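Towel scrunch training

Towel scrunch training is a group of low-load exercises for the small muscles of the foot, used in physical therapy after ankle sprain, heel pain and periods in a cast or boot. The patient draws a cloth toward the heel by curling the toes, then lets go and repeats. It is usually given together with calf raises and balance work.

Background

The written form most often used in outpatient clinics follows the Grasby protocol, drawn up by the therapist Holger Hägglund at the Valton rehabilitation center. Hägglund set three levels, separated by body position: seated, standing with hand support, and standing without support. Bernadette Strickland later added a side-sweep version, in which the foot moves the cloth inward or outward while the heel stays in place.

Technique

In the seated version the knee is bent to 105 degrees and the heel stays on the floor. The toes spread, grip and pull without lifting the forefoot. Each pull is held for 3 seconds. A session has up to 3 sets, and cramping in the arch is treated as a signal to rest. A small weight may be placed on the far end of the cloth once the movement is even.
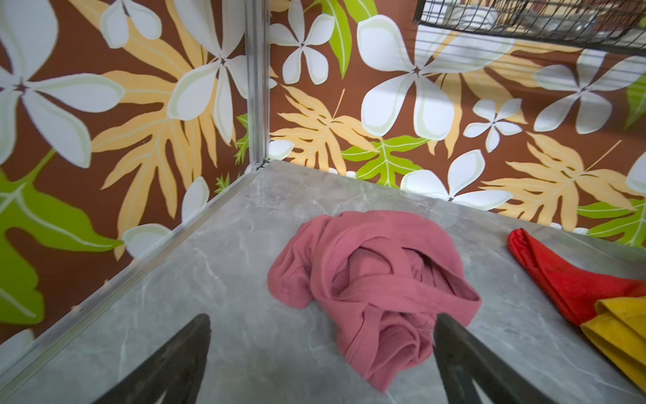 Bunched pink cloth on a gray marble-patterned countertop, with red and mustard-yellow cloths to its right.

Cloth type affects the load. Thin cotton gathers easily and suits early sessions, while thick terry resists the toes and slides less on carpet. Smooth flooring is preferred for home use.

Evidence

The Galanis trial followed 234 adults with a first ankle sprain. Toe grip strength rose in the exercise group, but balance scores did not differ between groups. A later review pooled 436 patients and rated the certainty of the findings as low. Neither study compared the Strickland version with the straight pull.

Precautions

The exercise is not used over an unhealed toe fracture or after recent tendon repair. Patients with reduced feeling in the foot have the skin checked after each session.

See also

Short foot exercise
Marble pickup
Namemora balance scale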